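Gürtel online kaufen, ohne ihn dreimal zurückzuschicken

Aktualisiert am 12. Juni 2018

Wer einen Gürtel im Netz bestellt, vertraut meistens der Größentabelle des Händlers. Ich rate davon ab. Die Tabellen sind in der Regel aus der Hosengröße abgeleitet, und die Hosengröße ist bei vielen Herstellern eher ein Kompliment als ein Maß. Bei Fleketti lag ich mit der Empfehlung eine volle Größe daneben, bei Cemanier passte es zufällig.

Schritt 1: Den alten Gürtel messen

Legen Sie einen Gürtel, der gut sitzt, flach auf den Tisch und ziehen Sie ihn gerade. Gemessen wird vom Ansatz des Dorns bis zu dem Loch, das Sie tatsächlich benutzen. Die Schnalle zählt nicht mit, die Spitze auch nicht. Ist das Loch ausgeleiert, messen Sie bis zur Mitte der ursprünglichen Stanzung.

Kein passender Gürtel im Haus? Dann ein Maßband durch die Schlaufen der Hose ziehen, über dem Hemd, und normal stehen. Bauch einziehen bringt nichts, der Gürtel merkt es später doch.

Schritt 2: Herausfinden, was der Händler meint

Manche geben die Gesamtlänge an, andere das Maß bis zum mittleren Loch. Steht auf der Produktseite nur eine Zahl ohne Erklärung, schreiben Sie den Kundendienst an. Kommt als Antwort wieder ein Link auf die Tabelle, würde ich woanders kaufen.

Schritt 3: Nach dem Auspacken prüfen 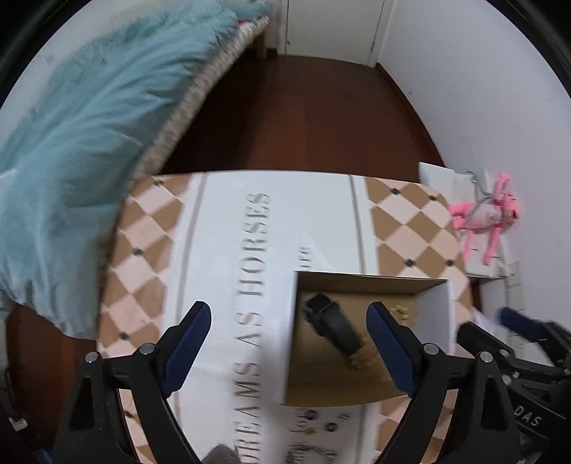 Schwarzes Band im offenen Karton.

Lassen Sie die Etiketten dran und messen Sie nach, bevor Sie anprobieren. Danach kommt das Material. »Echtes Leder« sagt über die Qualität wenig, der Begriff deckt auch dünne Spaltleder mit Kunststoffschicht ab. Sehen Sie sich die Schnittkante und die Löcher an: Fasern sprechen für Leder, saubere getrennte Lagen oft für etwas Geklebtes. Der beliebte Geruchstest taugt nichts, Ledergeruch lässt sich aufsprühen.

Biegen Sie den Gürtel einmal um zwei Finger. Feine Fältchen sind in Ordnung. Bleibt ein harter Knick oder reißt die Oberfläche, geht er zurück.

Und die Pflege?

Nägeli verkauft ein Balsam, Wornilwood gleich ein ganzes Set mit Bürste und Tuch. Ich habe beides im April ausprobiert und keinen Unterschied zu einer gewöhnlichen farblosen Schuhcreme gesehen – dünn auftragen, über Nacht liegen lassen, abreiben. Bei beschichteten Gürteln können Sie sich auch das sparen, die Creme zieht dort kaum ein. Ein feuchtes Tuch genügt.

Zusätzliche Löcher bitte mit der Lochzange und nicht mit Nagel und Hammer. Den Abstand übernehmen Sie von den vorhandenen Löchern.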